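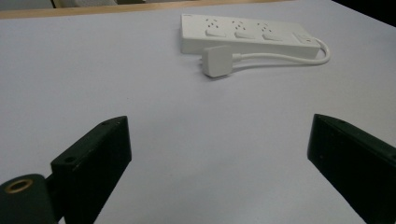

Wenceslao Espinoza wanted to know, in the comments under the last version of this guide, why a task as dull as plugging in a plug needs a whole section to itself. His own first batch was 285 takes, he wrote, and the trainer threw out most of them before lunch. He has been thanked for answering his own question.

14 shares · 6 comments

Section 4. Recording plug and cord takes with the Kekow hand gripper

Read Section 3 first if the gripper has not been paired with the Vurkar recorder. If you skipped Section 3, the recorder will let you work all afternoon and save nothing, with a cheerful green light on throughout.

4.1 Before you start

1. Clear the part of the table you will work on. Things along the far edge can stay if they will stay for the whole batch.
2. Put the power strip down flat, within easy reach. Leave it disconnected from the wall.
3. Lay the cord so the plug can be picked up without dragging the strip along with it. A loop is fine. A knot is a different task (Section 7).
4. Wipe the lens. You wiped it yesterday. Wipe it again.
5. Open and close the fingers fully, twice. The recorder uses this to find the ends of their travel.

CAUTION: Never record with a live strip. The fingers have screws in them, and so does the person holding the handle, in a manner of speaking.

4.2 Recording a take

1. Hold the gripper back from the strip with the fingers wide open. Both fingertips should show in the preview, with the plug somewhere between or beyond them.
2. Press the trigger button once and wait for the short beep. The long beep means the storage card is full.
3. Move in at the speed you would use if somebody were paying you by the hour.
4. Close on the body of the plug, never on the cord or the prongs.
5. Lift, turn the plug as needed, and bring it to the outlet named on the task card.
6. Push until it seats. Open the fingers. Back away to where you began.
7. Press the button again. A take that has no end is stored as one very long take, including your phone call.

Note: If you miss, keep going and try again within the same take. A fumble followed by a recovery is useful, and Flondier, the training software, has a tag for it. A fumble followed by swearing is also useful, but turn off the microphone under Settings > Sound.

Note: Do not steady the strip with your free hand unless the task card says "two hands." The learner has one arm and will wait patiently for the other to arrive.

4.3 Changing the layout

After every 13 takes, change one thing:

- the angle of the strip
- which side of the strip the plug starts on
- the way the cord lies
- the outlet you are aiming for

Change one and leave the others alone. People who move everything at once end up with a batch that can't be sorted, and people who move nothing end up with a robot that can use exactly one outlet. Our August batch ran to 1,627 takes, nearly all with the plug to the left of the strip. The resulting policy was superb until the plug was on the right, at which point it reached left and gripped the air with great confidence.

CAUTION: White plug, white strip, white table. If your preview looks washed out, lower the exposure a step before recording. Do not fix it afterward in the Tremblay viewer. The viewer changes what you see and leaves the file exactly as bad as it was.

4.4 Checking the batch

1. Dock the gripper and open the batch in Tremblay.
2. Play the first take, the last take and 9 others picked at random.
3. Reject any take in which the fingers leave the picture or the trigger trace is flat.
4. Fill in the layout field. "Same as before" is not a layout.
5. Upload to Flondier and leave the card in the dock until the status reads Stored. "Storing" is a different word.

If more than a few takes are rejected, go back to 4.1, step 4. It was probably the lens.

Was this section helpful? 9 yes · 2 no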